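Open day at Muralance puts two arms to work on a plate of fruit

2022-09-15

The robotics workshop at Muralance opened its doors to the public for the second time this year, and more than 700 people came through before closing. Most of them ended up at the same table, where a pair of arms was moving fruit from one plate to another.

The system is called Ilex. It was put together at Muralance over 18 months, with the grippers machined by Prukard, a small shop across the parking lot. The engineer who leads the project agreed to talk between demonstrations, on the condition that we write about the machine and leave the staff's names out of it.

"People come in expecting something fast," the engineer said. "We run it slow on open days. If you run it at full speed, visitors step back from the table and then they don't ask anything."

The team settled on fruit in July, after trying wooden blocks and then cardboard boxes. Blocks were easy for the arms and dull for the public. Boxes went well until they got dented.

"A block is the same every time," the engineer said. "Fruit isn't. You can't write down one grip and use it all day. The arm has to look, pick a place to hold, and close without squeezing too hard. And a kid who is six knows what an apple is, so you don't have to explain the job."

The plates are different colors so that the person running the demonstration can name them. Visitors were invited to say which plate something should go to, and the operator entered the request. Requests for the pink plate were the most common.

Each arm carries its own small camera close to the gripper. The engineer said this was the part visitors asked about most, and also the part that took the longest to get right.

"From up above, you see the whole table but you lose the last inch," the engineer said. "The hand covers up the thing it's reaching for. So we moved the cameras down. Now the arm sees its own fingers the whole time, and it can tell where they are next to the piece."
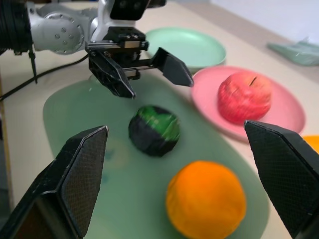
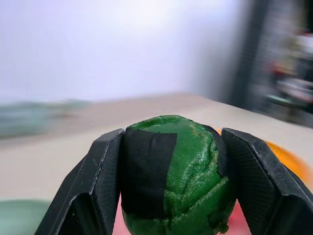
Two views from the grippers during the fruit demonstration. In the second, the fingers are on either side of a green piece with black tape on it.

The fingers have a fine crosshatched surface, and Prukard went through several versions of it. The first set was smooth and let go of anything round. The next one was too coarse and left marks.

"We threw out a lot of pears," the engineer said.

Having two arms share one table brings its own trouble. Each has to know where the other is, and for most of last winter the team kept them on separate halves with a line down the middle. That rule has been dropped. The arms can now reach into the same space, and the software decides which one waits.

Asked how often it goes wrong, the engineer did not dodge the question. The team counts a run as failed if a piece is dropped, if it lands on the wrong plate, or if a person has to step in. Over the summer they logged 2000 runs and went through the failed ones by hand.

"Most of the bad ones are boring," the engineer said. "It closes a little early and pushes the thing away. Then it chases it. We had one run where it chased an orange right off the table, and that got more applause than anything else we did that week."

Ilex is not for sale. Muralance has been talking with a packing company in Yusuf, where seasonal crews sort mixed produce by hand, but there is no agreement yet. The engineer was careful about what the arms could do there.

"They have a line moving past them and bad light and leaves in everything," the engineer said. "We have a clean table. I would want a good long trial before I told anyone it would help."

The next step is a wider range of shapes. Bananas are on the list, and so are grapes, which the engineer expects to be a problem for a long time. There is also some work to do on noise. The current motors are loud enough that the operator had to repeat most questions from the back rows.

Groups were kept to 40 at a time, and the wait in the afternoon got long. Muralance plans to add a second table for the next open day and to put up a sign-up sheet at the front desk. School groups can book a morning visit by calling the workshop office. Visits are free, and children under 12 need an adult with them.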